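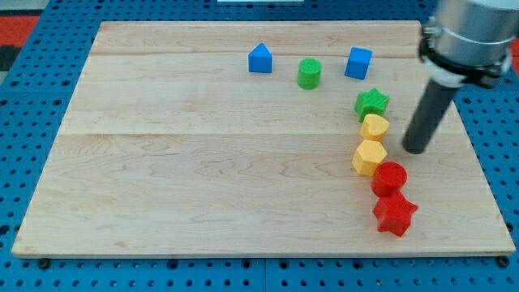

Yasir Tarar says the first 500 jars of anything are the hard ones. He started making lime pickle at home under the name Gorkumetti, sold it from a folding table, and now supplies 3 farm shops and a café.

"I had the recipe already, it was my aunt's," he says. "What I didn't have was a label that stayed on."

The labels took most of a winter. The oil got under the paper, and one shop sent back 236 jars. He soaked them off in the bath and wrote the new ones by hand. "My wife washed in the kitchen for a week."

Last year he sold 1,109 jars. He still cuts the limes himself, salts them overnight and leaves them in the sun room until the skins go soft. In June that takes half as long as it does in winter. He has looked at pre-cut fruit and didn't like it.

Would he give up the day job? "Not yet. The pickle pays for the van and the limes, and a bit over." He is trying a milder batch with less chilli, after one café customer asked for it twice. "I don't eat it myself," he says, "but it goes well with cheese."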